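Baking my way through October (and a sourdough update)

So I finally did it, I gave up on the old starter. I know, I know, I said back in the summer that I'd keep that jar going until I was old and gray, but it had gone sour in a way I didn't like, kind of like nail polish remover, and two loaves in a row came out flat as a doormat. Down the sink it went on Tuesday morning and I felt terrible for all of ten minutes.

The new one is a rye starter from Burnari, the little bakery in Lidow where I stop when I've been to the dentist (my reward, don't judge). They sell it in tubs by the register. I fed it when I got home, fed it again before bed, and by breakfast it had pushed the lid right off the jar! I was so excited I went and told the dog.

My first loaf was the plain one, half rye and half white, with 72 percent water. I'd been going a lot wetter than that because everybody online seems to, and all I got was dough stuck to my elbows. This was so much easier to handle. I let it sit on the counter until after lunch, shaped it, forgot about it, remembered it, and got it into the oven just before the school bus came by.
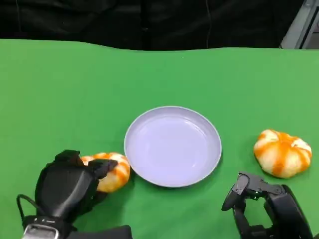 The crust was the best I've had in this kitchen, really dark and crackly, and the inside was soft enough for sandwiches. We ate half of it warm with butter, and yes, I know you're supposed to let it cool. The second loaf had caraway seeds in it and I liked it a little less, mostly since I got carried away with the seeds. A teaspoon is plenty, folks. I used a handful.

Next up is a pumpkin bread with yeast, the braided kind, not the sweet cake kind. I've got an Obeidat flour I want to try in it, a 1310 gram bag, which is such an odd size that I had to read the label twice. If it turns out okay I'll put the recipe up next week. If it doesn't, we'll be having a lot of French toast.

Print this post | E-mail this to a friend

3 comments

ryeandshine says:
Nail polish smell just means it's hungry! Mine does it every time I go on vacation. But the new one sounds like a keeper.

mossy_kettle says:
Did you bake it in a pot or right on the stone? I can't get a dark crust to save my life.

Doughnut72 says:
A handful of caraway, oh my. My grandmother would approve.

We use cookies to remember your settings. By staying on this site you agree to our cookie policy. OK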